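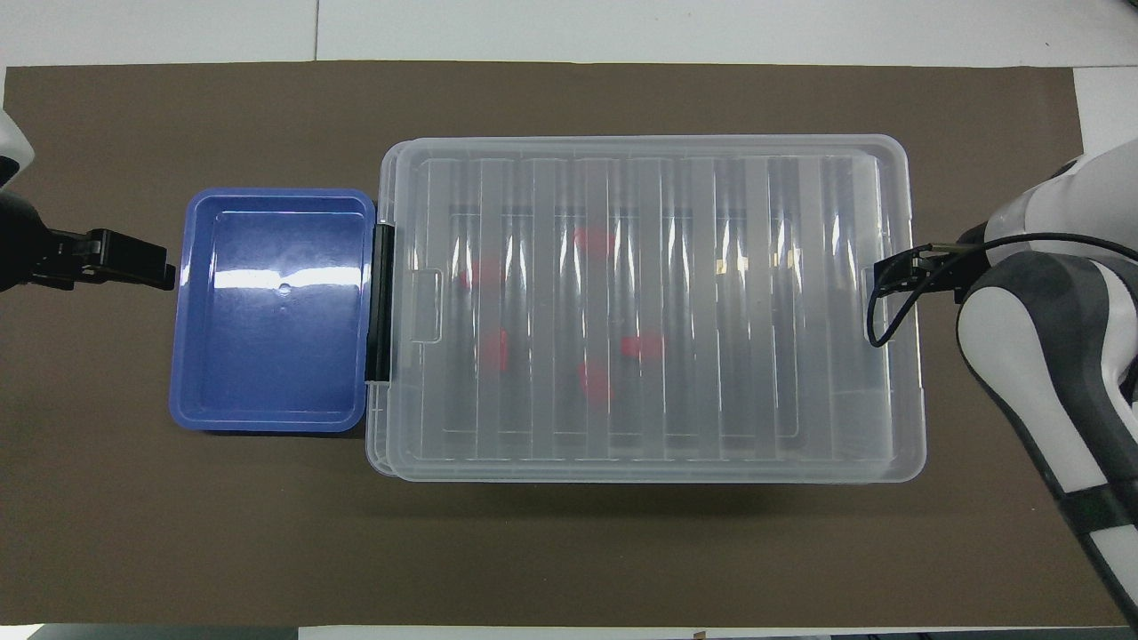

Ticket 1170: Label printer skips every second label after stock change
Status: Resolved
Queue: Stores and dispatch
Raised by: Lokley packing room
Assigned to: Tadeo Aravena
Priority: Normal

Reported fault

Since the change to the new label stock, the Bravo printer feeds one printed label followed by one blank. The count in the Lerora stock program goes up by one per print, so the program believes a single label was produced. Box labels for the small parts range are affected, as are the shelf labels. Address labels from the other printer are fine.

User has tried: switching off and on, reloading the roll, sending the job from a different PC. No change.

09:20 Tadeo Aravena
Asked for the part code of the new stock and of the old. Old stock was 60 mm long with a gap between labels. New stock is the same width, from Bostia, also with a gap. Asked user to measure one label and the gap with a ruler, and to print the settings page from the printer's own menu.

09:55 Lokley packing room
Label is 38 mm. Gap is 3 mm. Settings page attached. We were told it was a like for like swap.

10:10 Tadeo Aravena
It is not like for like. The settings page still shows a label length of 60. The printer feeds past the first gap, finds the second, and stops there. That accounts for the blank.

Please do the following at the printer:
1. Menu, Media, Label length. Set to 38.
2. Menu, Media, Sensor type. Leave on Gap.
3. Menu, Media, Calibrate. Let it feed until it stops by itself.
4. Print the settings page again and attach it.

10:40 Lokley packing room
Done. It fed a long strip of blanks and stopped. First test print was correct. Second was correct. Third one skipped again.

10:50 Tadeo Aravena
Was the third print sent from the menu or from Lerora?

10:52 Lokley packing room
Lerora. The first two were from the menu.

11:15 Tadeo Aravena
The template in Lerora sends its own label length at the start of each job and overwrites what was set at the printer. Checked the shared template folder. Both BOX-SMALL and SHELF-STD carry the old value. Changed both to 38 and saved. Text on BOX-SMALL would have run off the bottom at the new length, so the second description line has been dropped and the barcode height reduced. The barcode number is unchanged.

Close Lerora fully and open it again before testing. The program only reads templates when it starts.

11:50 Lokley packing room
Restarted. Printed a batch of 17 box labels, no blanks. The barcode scans with the hand scanner but not every time with the fixed one at the bench.

12:05 Tadeo Aravena
Print darkness is at the factory setting, and the new stock has a glossier face. Raise darkness by two steps and lower the speed by one. If the bars start to look thick or joined up, go back one step on darkness.

13:30 Lokley packing room
Fixed scanner now reads them. Left speed where you said. One more question: the stock figure for blank labels in Lerora is wrong after all this. It says 666 left on the roll and there are clearly fewer.

13:45 Tadeo Aravena
Expected. Each skipped label used stock that the program did not record, and calibration feeds are not recorded either. Fit a fresh roll when convenient and enter its full quantity under Consumables, Reset roll. Do not try to correct the part-used one, as the adjustment goes through to the reorder report.

14:20 Lokley packing room
New roll fitted and reset. Printing normally.

Cause
Label length held in two places (printer and template). Neither was updated when the stock changed.

Fix
Length set to 38 at the printer, sensor calibrated, both templates edited, darkness and speed adjusted.

Follow-up
Purchasing asked to quote label length and gap on future orders. Old 60 mm templates kept in the archive folder with the suffix OLD. The spare printer has not been changed and will need steps 1 to 3 before it is used with this stock.

Ticket closed 15:05.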